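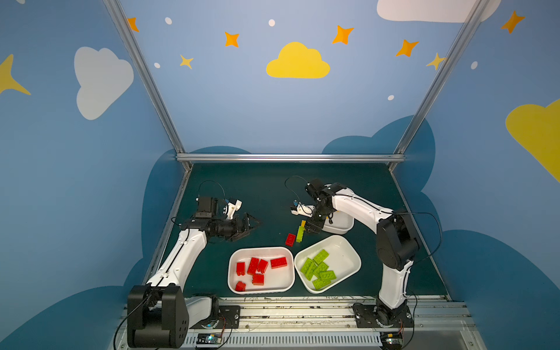
Sorting by color, with red bricks in one white tray and lime green in another.

Spyros Kontogiannis has strong feelings about trays. He used to be a bin man, he told me, meaning that for years every building brick at Bellilia went into one deep bin at closing time and came out of it again the next morning, usually all at once and with a good deal of noise. The toy library lends to families all over Carnen, and the big toddler bricks are what goes out the door most.

"A bin is wonderful for the grown-up who wants to go home," he said, pouring us both more coffee than we needed. "But a small child looks into a bin and can't find a thing! They tip it out, they walk away, and then you've got it all over the floor again. With a tray you can see what's there. It's shallow, it's white, the red shows up, and the green shows up. I wish I'd bought trays from the very beginning."

He switched in February, when a shipment of 300 bricks arrived mixed and had to be checked before any of it could be lent. He started with color, as most people do, and he still thinks it's the right first step. Red goes together and lime green goes together. Yellow waits until the end, partly because the small yellow pieces like to stay stuck on top of something else and you have to go looking for them.

"I don't stack them neatly," he said. "People come in and they see my green tray in a heap and they want to fix it for me. Leave it! A heap is fine. A heap of one color is already sorted."

I asked whether he pulls joined bricks apart before they go in. He does, nearly always, though he admitted to having let a few slip by when the phone was ringing. He also turns over any that have landed upside down and takes a look inside, around the tube in the middle, where crumbs and bits of modeling clay like to settle. A dry toothbrush gets most of it out. For anything sticky he uses warm water and a little dish soap, and then he leaves the bricks on a towel overnight with the hollow side down.

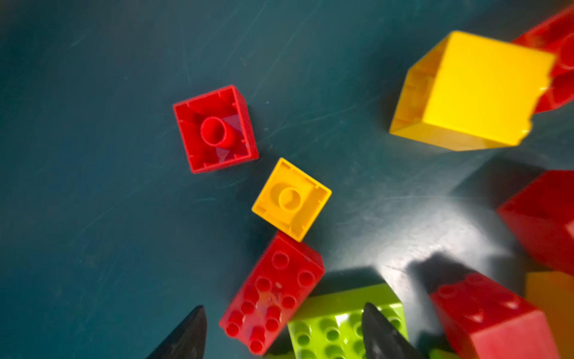
Stelios Tsakiris would do the whole job differently and has told Spyros so more than once: sort by size first, put every two-by-two together whatever its color, and let the children worry about red and green. A child who is building a wall, he argues, wants a long brick and will take it in orange if that's the one on top.

Spyros laughed when I brought this up. "He's right about the wall," he said. "He's right about the wall, and I've tried it his way, and I was still standing there at supper time with a brick in each hand. With color I don't have to think. I can talk to you and do it."

They have settled on a sort of truce. The bricks are sorted by color for lending, and for the play table they're laid out by size, and whoever opens up in the morning gets the final say on anything left over.

Before I went he wanted to show me the lending cards, which he writes by hand, and the shelf where the trays go when they're full. He's hoping to have 20 more trays before summer.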